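Sarnex Publishes Results of Side-by-Side Gripper Comparison

Friday, November 1, 2024

Sarnex, the independent testing group for light automation equipment, today released the results of a comparison of five two-finger grippers intended for small robot arms that handle food and household goods. The work began in April at the Sarnex test room in Dadgate and covered 741 pick attempts, all made with the same model of arm and the same control software.

The comparison was requested by member companies that pack mixed orders and wished to know which low-cost gripper could be used across a range of shapes without a tool change. Product literature in this field tends to report results on boxes and cylinders. Members asked for results on items that roll, bend or bruise.

Each gripper was mounted on the arm in turn and given the same instruction: pick up a named item and place it in a green tray. The items were set out on a board or tabletop within reach of the arm, and their positions were changed between runs. No gripper was adjusted by hand once its series had started. 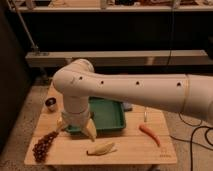
The arm over the test board at Dadgate, with grapes, a banana and a carrot among the items set out near the tray.

Of the 741 attempts, 635 ended with the correct item in the tray. The highest score was recorded by the Skoruseo, a gripper with angled fingers and a short stroke. The Gulyás, a heavier unit with parallel fingers, came second and was the most consistent from one day to the next. Full scores for all five grippers, including the three that member companies asked Sarnex to list by code letter, appear in the report.

"The differences on simple shapes were small, and we would not advise anyone to buy on that basis," said Delphine Castellanos, director of testing at Sarnex. "Grapes were another matter. Two of the grippers closed too far before the arm began to lift, and the controller had no means of knowing it. Buyers who handle soft goods should ask about finger travel and closing force before they ask about price."

The report also deals with the placement of items in relation to the tray. Grippers with wide finger housings lost attempts when an item lay close to the tray wall, as the housing met the rim before the fingers reached the item. Slim upright objects gave difficulty for a different reason – a small error in the approach was enough to knock them over, and a fallen object was scored as a failed attempt even where the arm recovered it later.

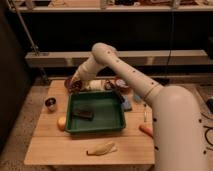 Sarnex repeated part of the program with a second controller in order to separate the effect of the gripper from that of the software. The ranking of the first two grippers did not change. The third and fourth exchanged places, and the report advises readers to treat those two as equal. Cycle times were recorded for every attempt but were not used in the scoring; the average for a completed pick and place was roughly 7 seconds.

All grippers were bought at list price through ordinary sales channels. Manufacturers were shown the results for their own product before publication and were given the opportunity to comment. Their replies are printed without changes in an appendix. One manufacturer has since issued new finger pads, and these have not been tested.

"Several members have asked whether the ranking would hold with a larger arm," Ms. Castellanos said. "We do not know, and the report does not make that claim. A heavier arm moves differently at the end of its reach, and we would want to run the full series again before giving an answer."

The report is available to member companies at no charge. Other parties may request a copy from the Sarnex publications desk. Item lists, placement charts and controller settings are supplied with each copy for companies that wish to repeat the tests on their own equipment.

About Sarnex
Sarnex tests and compares grippers, arms, cameras and controllers for small and mid-sized companies. It is funded by member fees and does not accept payment from the makers of the equipment it tests.

Media contact: Sarnex Press Office, Dadgate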